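Questions about our herringbone cloth

What exactly is herringbone?
It's a twill weave that changes direction every few threads, so you get those lovely zigzag columns running up the cloth. Seen from close by, each column looks a bit like the bones of a fish, hence the name. We've been weaving it at Joly for years and still get excited when a new colour comes off the loom!

How is it different from chevron?
People ask this one a lot. In a chevron the points meet in a clean V. In herringbone there's a small break where the lines turn, so the points sit slightly out of step. Once you've spotted it you'll see it everywhere (coats, sofas, your uncle's cap).

Which of your cloths is best for a coat?
Go for Hetard, our heavy one. It weighs 600 grams per metre, hangs beautifully and keeps the wind out. Sakum is softer and much lighter, so it's the one for skirts, waistcoats and scarves.

Can I get a sample first?
Yes, please do! Colours on a screen are never quite right. You can choose up to 6 swatches at a time, and each one is big enough to fold, scrunch and hold up to the window.
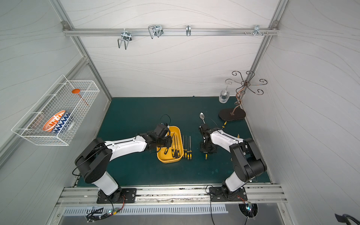
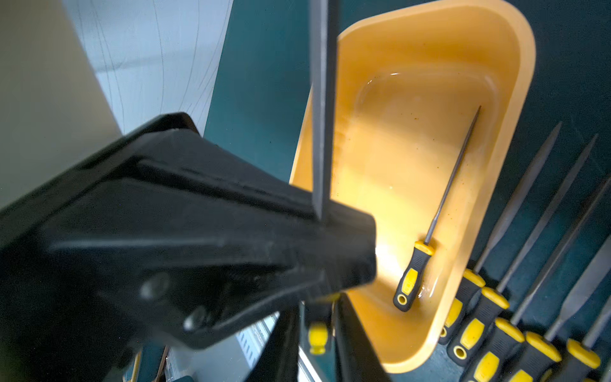 Will the wool itch?
Sakum is gentle enough for most people to wear against the skin. Hetard has more bite, and we'd line it. A plain satin or cotton lining works well and makes the coat easier to slip on too.

How should I wash it?
Cool water, wool soap, no wringing. Roll it in a towel, then dry it flat, away from the radiator. Coats are better off at the dry cleaner. For everyday dust a soft clothes brush does wonders.

Do the zigzags need matching at the seams?
It looks wonderful when they do, so buy a little extra. Maricica Radu, our pattern cutter, cuts every piece singly with the cloth face up and starts with the centre back. Her notes come free with any coat length.

Do you still make the moss green, shade 406?
We do! It comes back every September in a short run. Email us and we'll put your name down for a length.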